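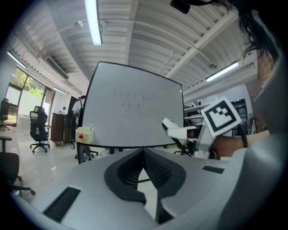
Gripper and whiteboard at Hekside

Help us write the house rules for hand-held grippers!

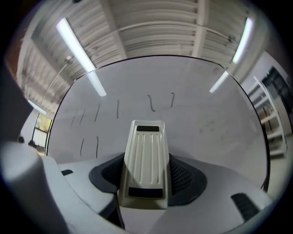
Sedton, April

We want 26 people to try our draft code of practice – cable routes, floor tape, rest breaks, when to stop – and tell us where it's muddled. No robot experience needed, just opinions (lots, please). Sessions last 60 minutes.
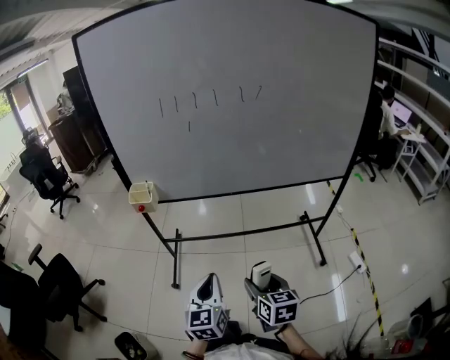
A gripper for each hand, marker strokes on the board

Write to Melur Entili at Hekside by 4/8/20.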